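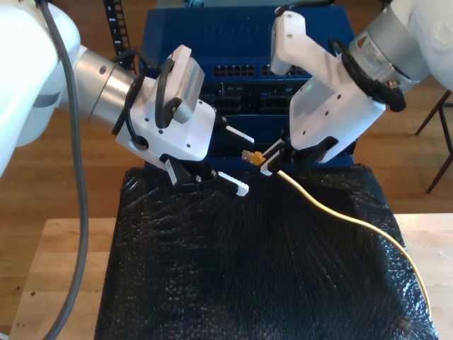
케이블 꽂기 시연 데이터, 깨끗하게 모으는 요령

로봇 팔 두 대로 네트워크 케이블 작업의 시연을 모으는 분들을 위해 적습니다. 저는 Endine 작업실에서 이 일을 배웠고, 지금까지 모은 시연은 2,696개입니다. 한국어가 모국어가 아니라서 문장이 조금 딱딱할 수 있습니다. 양해 부탁드립니다.

바닥 덮개
랙 앞에는 검은색 비닐이나 에어캡을 깝니다. 노란 케이블은 검은 바탕에서 잘 구별됩니다. 주름은 있어도 괜찮지만, 커넥터보다 높게 솟은 주름은 손으로 눌러 폅니다. 덮개는 한 묶음이 끝날 때까지 바꾸지 않습니다.

커넥터 잡기
손가락 패드로 커넥터의 몸통을 잡습니다. 걸쇠를 누른 상태로 잡으면 포트에 들어가도 고정되지 않습니다. 한쪽 팔이 커넥터를 들고 있을 때 다른 팔의 그리퍼는 벌린 채로 기다리게 합니다. 두 그리퍼를 마주 보게 하면 넘겨주는 동작이 짧아집니다.

케이블의 여유
케이블은 S자로 느슨하게 놓습니다. 팽팽하면 팔이 움직일 때 커넥터의 방향이 돌아갑니다. 시작할 때의 모양은 매번 조금씩 다르게 해 주세요. 같은 모양만 90번 반복한 묶음을 학습에 쓴 적이 있는데, 모델은 케이블이 조금만 옆에 있어도 잡지 못했습니다. 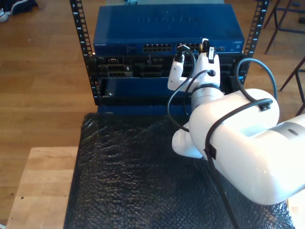 포트 앞에서

스위치 앞면에 가까워지면 속도를 반으로 줄입니다. 그리퍼가 포트를 가리기 쉬우니 손목 카메라의 화면을 먼저 보고, 그 다음에 밀어 넣습니다. 각도가 맞지 않을 때는 힘을 더 주지 말고 조금 뒤로 뺀 다음 다시 맞춥니다. 이렇게 고치는 동작도 지우지 말고 남겨 두세요. 학습에 도움이 됩니다.

팔에 달린 전선
로봇 팔의 전선은 클립으로 고정하고, 관절 근처에는 여유를 둡니다. 시작 전에 팔을 가장 먼 포트까지 한 번 보내 보고, 전선이 랙의 기둥에 걸리지 않는지 확인합니다.

기록과 분류
파일 이름에는 포트 번호와 조종한 사람의 이름을 넣습니다. 성공, 실패, 수정 후 성공은 따로 표시합니다. Baltasar Sotomayor 씨와 제가 3월에 모은 582개는 이 표시가 없어서 영상을 처음부터 다시 보아야 했습니다. 그 중 318개가 수정 후 성공이었습니다.

쉬는 시간
조종은 한 사람이 40분을 넘기지 않는 것이 좋습니다. 피곤하면 삽입 직전에 손이 급해지고, 그 습관이 데이터에 그대로 들어갑니다. 교대할 때는 덮개의 위치와 카메라의 각도를 다음 사람과 같이 확인하세요.

글쓴이: Fouad Haddadin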